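Acta de la reunión de seguimiento - Acondicionamiento del dormitorio pequeño
Fecha: 28/10/2022
Asistentes: Gudrun Isaksson (preside), Njål Strand, Teodor Brekke, Ulla Viklund (redacta el acta)
Excusa su ausencia: Sixten Magnusson

1. Aprobación del acta anterior
Se aprueba con una corrección de Strand: el presupuesto de Grollent asciende a 1.154 euros, portes excluidos. La cifra anterior correspondía a la oferta de junio, ya caducada.

2. Estantería y panel perforado
Brekke informa de la posición actual del mobiliario. El panel blanco perforado, con ruedas en la base, está colocado delante del lado izquierdo de la estantería y tapa en parte la primera columna. El cable blanco que sale por la parte inferior queda suelto en el suelo, en dirección a la base del mueble.
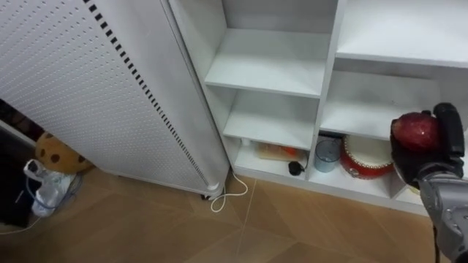
Strand propone desplazar el panel 70 cm hacia la izquierda y llevar el cable por el rodapié con canaleta. Isaksson pregunta si la toma de corriente existente admite ese recorrido. Brekke responde que sí, siempre que no se use alargador. Se acuerda el desplazamiento. La canaleta se pedirá a Szűcs junto con el material pendiente del pasillo (referencia interna 263).
Viklund pide que conste que el suelo es de baldosa con aspecto de madera y que no se autorizan perforaciones en él.

3. Distribución de objetos
Se revisa el criterio de reparto. Varios compartimentos están vacíos, mientras que los objetos pequeños se acumulan en los inferiores. Observaciones recogidas:
- El tambor de juguete rojo con la parte superior blanca se mantiene en un estante bajo.
- El vaso transparente pasa a la cocina. Viklund señala que no debe compartir compartimento con juguetes.
- El cuenco rosa se queda, de momento, en el compartimento superior de la columna izquierda.
- La fruta no se guarda en la estantería. Afecta a la manzana roja y también a la verde, que está sobre el mueble.
- El objeto negro redondo del compartimento inferior izquierdo queda sin clasificar hasta que se identifique.
Isaksson plantea etiquetar los compartimentos con el sistema Lukitz. Strand se opone - las etiquetas adhesivas dejaron residuo en los estantes del pasillo - y prefiere un plano plastificado en el interior de la puerta. Sin acuerdo; se aplaza. 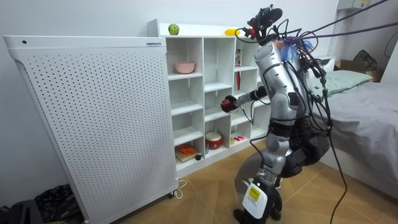
4. Tareas asignadas
- Brekke: desplazar el panel y tomar medidas para la canaleta.
- Strand: solicitar a Grollent el desglose de portes.
- Viklund: actualizar el inventario, hoja 13, y retirar la fruta y el vaso.
- Magnusson: comprobar si las cajas Jasa caben en los compartimentos inferiores. Se le comunicará por correo.

5. Ruegos y preguntas
Brekke pregunta por la fijación de la estantería a la pared. Isaksson se remite a las instrucciones del fabricante, que Strand hará circular con el desglose de Grollent.

Se levanta la sesión sin más asuntos. Próxima reunión: fecha por confirmar.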